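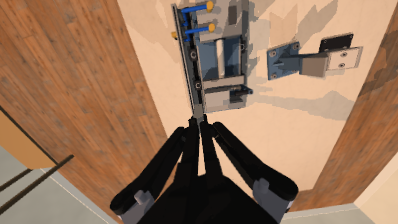 **Ticket:** Open-air booth drops prints and freezes at the share screen
**Opened by:** Raluca Costache, event operations
**Unit:** Booth 3, Trirnar printer, Jollidow booth software
**Priority:** High (unit is booked for a New Year's Eve party)
**Status:** Resolved, one item left open

## Reported problem

At the Butkienė wedding the booth stopped printing partway through the reception. Guests could still take pictures and the countdown ran as normal, but the share screen hung after "Print" was tapped. Attendant restarted the tablet twice. Each restart gave a few good strips, then the same hang. LED ring stayed on the whole time.

Media roll was new that evening. Printer panel showed no error light.

## Setup

- Software profile: Prener wedding template, two strips per print
- Printer on USB through the powered hub in the base
- Ring light on the same hub
- Local Wi-Fi router, no internet at the venue
- Gallery upload set to "retry until sent"

## Log

**Entry 1.** Set up in the shop with the same tablet, hub and printer. Ran prints with the ring light off. No fault.

**Entry 2.** Ring light on, fixed white, full brightness. No fault.

**Entry 3.** Ring light on, color-cycle mode. Hang after 19 prints. Queue shows the job as "sent", printer shows idle. Unplugging the USB cable and plugging it back in clears the job, and the print comes out complete.

**Entry 4.** Repeated Entry 3 to rule out chance. Same hang, earlier in the run. Event viewer lists a USB disconnect and reconnect at the moment the light changed pattern.

**Entry 5.** Moved ring light to its own wall adapter. Left printer on the hub. Color-cycle mode, gallery upload off. Ran over 500 prints across two media rolls with no hang.

**Entry 6.** Turned gallery upload back on with the router offline, to match the venue. Printing was fine, but the share screen got slow as the upload list grew. It did not freeze. Separate issue – see open item.

**Entry 7.** Put the ring light back on the hub with a replacement power supply for the hub. No hang in a full roll. Old supply reads low under load.

## Cause

Weak power supply on the hub. When the ring light changed pattern the hub voltage dipped and the printer dropped off USB. The software did not notice the printer had come back and kept waiting on the old job.

## Fix

1. Hub power supply replaced. Old one tagged and binned.
2. Ring light stays on its own adapter for all bookings. The spare adapter is in the cable pouch, left side.
3. Software set to reconnect to the printer after a dropped job (Settings > Output > Reconnect).
4. Setup card in the case lid updated to match.

## Open item

Slow share screen with a long upload list. For now, set gallery upload to "manual" at any venue without internet and send the files from the shop the next day. Will check again after the October software update is rolled back on a spare tablet – that update changed how retries are stored.

## Sign-off

2019-12-31: Test strips printed on the Prener template, color-cycle mode on, no faults. Unit released for tonight's booking. Attendant has the direct number if the hang comes back; in that case note the print count and the light mode before restarting anything. R. Costache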